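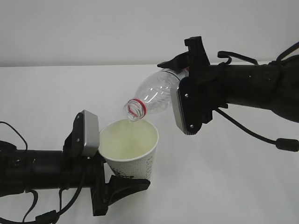 Corina Husar wrote in to say that soft rubber pads spoil a pouring test, as they hide a poor grip setting. Fair point, and worth trying both.

Tips for comparing grippers on a paper cup and a plastic bottle:

Start at the lowest force that holds the cup. Go up 4 steps at most.
Leave both wrist cables enough slack for the tilt.
Pour slowly, with the bottle mouth just above the rim.
Use a new cup after 18 pours.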